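Lab Safety and Fault Handling, Handout 4
The Wendt cell, or how to lose an afternoon to a cable

Read this before the session. Last year people read it after, and the discussion suffered.

Background. The Wendt cell is a two-arm sorting setup: small bottles and jars go into a tray with colored compartments. It ran without complaint through the whole spring term until one day in April, when the left arm stopped halfway through a pick, dropped its bottle, and reported that everything was fine. The controller software, Tivusow, agreed. The log for that run shows 315 commands sent to the left gripper and 297 acknowledged. You would think a missing 18 might bother someone. Tivusow filed them under "info."

What we did first (wrong). We restarted it. It worked. We restarted it again the next time, and it worked again, and by then we had a procedure. Bastian Mühlbauer even wrote it on a card. The card is still in the drawer and you may look at it, but you may not follow it.

What the fault was. The gripper cable runs along the moving links and has to have slack for the full reach of the arm. Ours had been clipped a little too tightly after a repair. At long reach it pulled on the connector, the contact opened for an instant, and the gripper lost its hold command. Then the arm moved back, the contact closed, and all the evidence went away. Intermittent faults have excellent manners when you go looking for them.

Why this is a safety matter. A dropped bottle is cheap. The trouble is the part after it, when somebody reaches in to pick it up. The left arm was waiting on a reply, which looks exactly like being switched off. When the contact closed, it carried on with its move. The hand in question belonged to me, and I still have it, thanks to a low speed limit and no skill of my own.

Definitions you will need:
Stopped: not moving at this moment.
Safe: drive power removed, and you are the one who removed it.
Most of the accident reports in the Pakico reader come from mixing up these two.

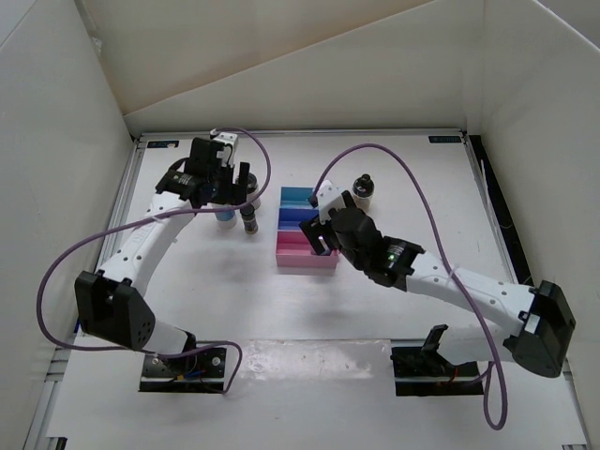
The order of work, then, is as follows. Press the stop. Check that drive power is off on both arms, including the one you don't suspect. Only now reach in. Trace the cable by hand from gripper to base and feel for tension at the connector. With your hands out again, restore power and jog the arm slowly to its farthest pose while your partner watches the acknowledgment count. If the numbers drift apart, stop and write down the pose.

Do not tape anything. We have tried tape.

For next time: a one-page fault report on the April log, with your own guess at why a restart seemed to fix it. "Because it was turned off and on" will be returned unmarked.

Related handouts
Handout 3: Reading a Tivusow Log Without Crying
Handout 5: Strain Relief and Cable Routing
Handout 12: The Zirum Conveyor Incident
Lab rules (short version)
Lab rules (the version you signed)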